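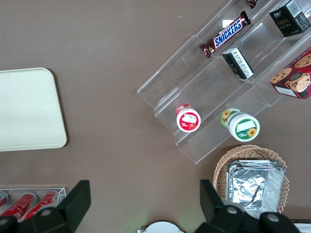 Virley Tabletop Club – Organised Play Team

Speaker notes: running a league in a card game most people haven't tried

Slide 1
Introduce myself (Graça Cardoso, league organiser). Talk is for people who already run a games night and want to add a league. Questions at the end, please.

Slide 2 – Where we started
First Jonemo league had 10 players and ran for six weeks. Mostly borrowed decks. Two dropped out after week one and I had no rule for what happened to their results. We voided them, which two other players were unhappy about, and they had a point.

Slide 3 – Where we are now
103 players on the list. A normal evening gets 69 of them. Last season we recorded 366 matches. Say that these are matches, best of three, because someone asked last time.

Slide 4 – Format
Swiss pairings within each evening, points carried across the season. Best five evenings count. People with shift work or children can miss a few and still make the top eight. Explain tie-breaks only if asked: opponents' match wins, then game wins, then a play-off.

Slide 5 – Decks
Show the Fekete list and the Gamach list next to each other. Fekete is the one to hand a beginner. It has few decisions before turn three and it wins if the other player stumbles. Gamach is stronger over a season but new players lose with it for a month and stop coming.
Skip the sideboard part if running late.

Slide 6 – Time
Rounds are 50 minutes. We tried 40 and had over 10 draws in one evening. Post pairings in two places. Start at 7 and don't wait for the person who is parking.

Slide 7 – Judging
One judge who isn't playing. Write rulings down, with the table number. In July we had the same question about discarded cards at three tables and gave two different answers.

Slide 8 – Prizes
Keep them flat. Ours go down to last place by draw. Entry money covers it, just.

Slide 9 – Questions
Spare copies of the scoresheet are in the blue folder. Ask people to take one and pass it back.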